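Annick Lapointe
Walks, seed packets, the odd grumble. Joltley.

1/ Right, kettle's on, so I'm going to do the thing I've been promising and talk about the gravel path at Nustcombe. It'll be long, I can't do these things short. If you follow me for the sweet peas, they'll be back tomorrow and I'll be unbearable about them.

2/ For anyone not from Joltley: you go past the allotments, over the little road with the bad camber, and there's a gap by a leaning post. After that it's gravel all the way, dead straight, until you reach the big brick block everybody calls Kenevus. I don't know why it's Kenevus. I've heard a builder's name, a ship's name, and a racehorse.

3/ The path has a name too. It's the Dong. Same problem, no idea. Omprakash Rastogi's grandchildren won't say it with a straight face and I can't blame them, I'm sixty-one and I have trouble myself if somebody asks me where I've been in the post office queue.

4/ I've been walking it for 14 years. It started with the dog, and then the dog got old and we only did the first bit, and then there wasn't a dog and I found I was still putting my boots on after breakfast. My legs seemed to have made the arrangement without me. It's 900 of my paces from the post to the end, and I have fairly short legs.

5/ What I like best is the sound, I think. Tarmac doesn't say anything back to you. On gravel you can hear how tired you are! I can tell Shanti Ahuja's step from behind, quick and a bit scuffy, and I've usually got my face arranged for a chat by the time she catches me up.

6/ You do have to learn where to walk. The loose stuff is hard going, a bit like a beach, and you'll feel it in your calves the next day if you're not used to it. There are two worn lines where wheels have gone, faint but they're there, and the stones sit flatter in those. Regulars take the left one going out and the left one coming home. I've never heard it discussed.

7/ A word on the stones themselves, as I'm a terrible one for stooping. From any distance they're all one pale colour, sort of oatmeal. Get down close at the wide part and you've got beiges and greys, and nice smooth ones turn up if you're patient. I have a saucer of them on the bathroom windowsill. I have a second saucer on the landing. My sister thinks there should be a limit.

8/ And the edges! I do love an edge that hasn't been strimmed to within an inch of its life. It's only low grass and weeds down both sides, nothing you'd pay to see, but it creeps in over the stones a bit and gets pushed back a bit and the whole thing looks as if it's been left to sort itself out. Plantain, mostly, in the summer months. Pineapple weed where it's been trodden. Rub that between your fingers if you never have.

9/ Now then, Kenevus. I know opinion is divided. When I first moved here I thought it was the ugliest thing I'd ever seen and I said so, loudly, at a barbecue, to Gebhard Fankhauser, who had just spent ten minutes telling me how fond of it he was. (We're good friends now. He brings it up most Christmases.)

10/ It grew on me by being at the end of things. When you walk straight at a building every morning you can't help getting into a sort of relationship with it. First it's a reddish-brown box with rows of dark gaps, very regular, like a sheet of stamps. Then you start to see the column of recessed bits up the left-hand side, which I've always taken for balconies. I used to pick out which one I'd have had, if I'd lived there. High up, obviously, with a geranium.

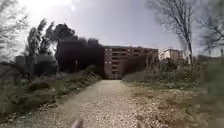

11/ I never get bored of how the path seems to run smack into the foot of it. It pulls you along. The shrubs have got quite big down on the right, so you lose the bottom floors on that side, and I've a feeling that one day I'll look up and it'll just be a roof sticking out of a hedge.

12/ People forget the other one, the little pale building further back on the right. It's cream, or off-white, depending how kind you're feeling. I walked past for a good year before I paid it any attention. Pankaj Uniyal is sure it was a laundry and Shanti is sure it was offices, and they've been at it since before I knew either of them. I've no view. I like it because it catches the early light and big brown Kenevus doesn't so much.

13/ Then there's the tall tree with a bit of a lean on it. I'm very attached to that tree when it's bare. In leaf it's just a tree, sorry, tree. With nothing on it you get that great fan of twigs going up and out, ever so fine, and on a white sort of morning I've stood there with my neck cricked until my tea went cold in the flask cup.

14/ I ought to know what species it is. I've had the book out twice and come home with two different answers. If there's a proper tree person reading, please be gentle.

15/ Anyway, the reason I'm going on about it now. Some of you will have seen the laminated notice on the leaning post. There's a proposal to "upgrade the surface" of the Dong, by which they mean black tarmac the whole way, with concrete edging. Comments have to be in by Monday, June 3, 2019, and the work would be done in September.

16/ I want to be fair about this, so bear with me. Gravel is miserable for some people. Omprakash has his frame now and he manages as far as the wide part where it opens out, then the small wheels dig in and that's him finished for the day. He used to do the whole length and back before I was even up. When he says he'd like something smoother I'm not going to stand there and talk to him about pineapple weed.

17/ Same with prams. Shanti's daughter came down with the twins and described the experience to me in words I can't put on here.

18/ So I'm not writing in to say leave it alone. I did start that letter, and it was very stirring, and then I read it back and felt a bit ashamed of myself and put it in the recycling.

19/ What I'd like to ask is whether it has to be all or nothing. Gebhard spent his working life on footpaths (mountain ones, mind, he thinks our hill is adorable) and he says you can get a bound gravel, where the stones are rolled in tight with fine stuff between them, and a frame or a pram goes over it perfectly well. It keeps the colour. It drains. It wants topping up every so often, and I expect that's where the argument will be.

20/ Or do one side! Firm up a strip for wheels, leave the other loose for those of us who enjoy suffering. The two worn lines have more or less drawn the plan already. I drew this on the back of an envelope for Pankaj and he said it looked like a railway, but he didn't say it was daft.

21/ And please, whatever goes down, no concrete edging. Let the grass come in. I feel more strongly about this than the rest of it put together, and I'm aware how that sounds.

22/ How to comment, for those who've asked. There's a paper form in the box at Joltley library, by the large print. You get 300 words, so you can see why I'm having trouble. Put your postcode on or they won't count it. You don't have to be for or against, there's a box underneath for "other" and that's the one I'm using.

23/ Someone asked me at the weekend if it was worth bothering when it's "only a path to an old block of flats". Well. The petition for the library roof got to 2,000 names and I remember being told that wasn't worth bothering with either. And I don't think a path is only for what's at the end of it. I've had most of my important conversations on that gravel, and a fair few of the silly ones.

24/ It was Omprakash who walked me up and down it the week after my mum died. He didn't say a great deal. He told me the cricket score, and then on the way back he told me it again, and I've never been so grateful to anybody.

25/ I didn't mean to get onto that. Kettle's gone cold, I'll have to start again.

26/ A couple of practical bits if you fancy going to see for yourself. Wear something with a decent sole, you'll feel every stone through plimsolls. Park by the allotments and not in front of Mrs. Next Door's gate, she's had enough of it. The bench is further along than you think.

27/ And go early if you can. I'm generally there from half seven, left-hand track, green hat, bending down to look at something. Do say hello, I'd be glad of the company, and if you tell me which balcony you'd have I'll tell you whether it's taken.

28/ Replying to a few of you together as my thumbs are going: yes, dogs are fine. No, I don't know who owns Kenevus these days. Yes, Gebhard would come and talk about bound gravel to your walking group, but you should allow a whole evening and have something to eat first.

29/ Oh, and Pankaj has just messaged to say it was definitely a laundry.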